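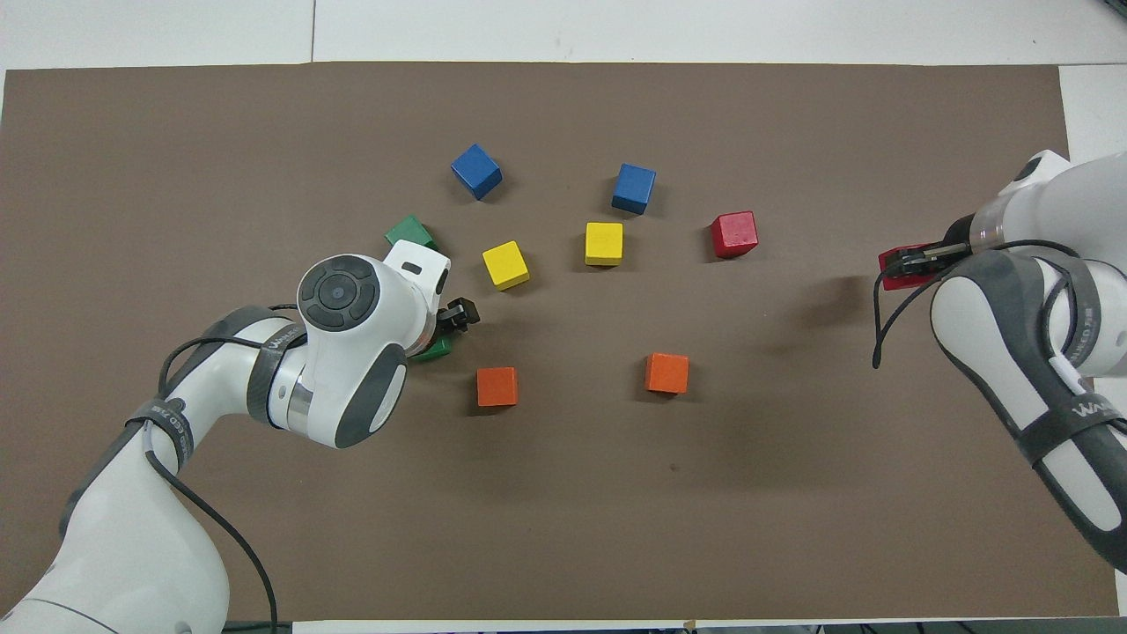 Home News Visits Walks Letters

Open day at the Jendton mustard works
7/23/22, by Ernő Győri

The Ivcombe bus goes to Jendton twice on a Saturday, and I caught the one that gets you there before anything is open. The mustard works lets the public in one day a year. By ten the queue had reached the bowls club, and a man in a hi-vis waistcoat was telling us to keep left of a rope that had not yet been put up.

Goossens have made mustard in the same brick shed for 106 years, and on a warm day you can smell most of them. We were given hairnets. I have a beard, so I was given two, and spent the morning looking like a wrapped ham.

Our guide was Andor Bodnár, who has been in the milling room for 14 years and speaks at the volume it requires, including outdoors. He showed us the seed store, the soaking tanks and a stone mill that is started up for visitors and otherwise left in peace. The newer mill, a Rirex, does the real work behind a yellow door. We were allowed to look at the door.

The soaking is the slow part. Brown seed goes in with vinegar and salt and is left until someone from the blending room comes and frowns at it. I asked what the frown was looking for. "Colour," Andor shouted, and moved us along to the labels.

Tasting was in the canteen, on crackers, mildest first. The mild is for children and my brother-in-law. The strong went down well enough for almost a minute, after which I had to go and read the fire notice for a while. A lady from Ivcombe had three helpings and asked if they did a hot one.

The shop takes cards, or will when the machine is mended. I bought two jars and a tea towel with a map of Jendton on it — the bus stop is in the wrong place, as I found out at ten past three.

Next year's date goes up in March. Parking is in the field. Wear shoes you don't mind about.

Contact us | © Ivcombe & Jendton Newsletter | Back to top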